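Overflight rights: who gets to say no?
Notes for session 4, Khanyisile Mathebula

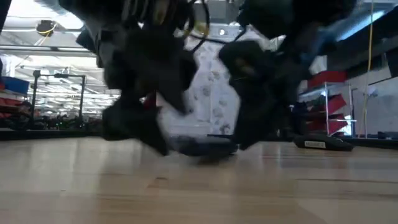 AIR LAW AND POLITICS

Right, this is the bit of the course I like best, so forgive me if I ramble. Last time we did borders on the ground. Now look up! Every state owns the air above its land and its territorial sea, and an airline needs permission to cross it, even if it never touches a wheel down.

Most of that permission is dull paperwork (a treaty, a fee, a flight plan) and it only makes the news when somebody takes it away. I want you to think about who pays when that happens.

Take our practice case, Berlow and Kravets. Berlow shuts its airspace to Kravets carriers in December after a row over fishing. The usual route to Plutham is 3384 km, and the detour adds 253. Doesn't sound like much, does it? But the crew may need longer hours, the fuel bill climbs, and Berlow loses its overflight fees too – I always forget that part when I'm cross with Berlow.

Prapai Phetsri's chapter is good on the fees. Read the first 21 pages and skip the appendix unless you love tables.

For the seminar, bring a paragraph on whether Kravets should close its own skies in reply. Themba's group argues yes, Thandeka's argues no, and you'll get roughly 30 minutes each.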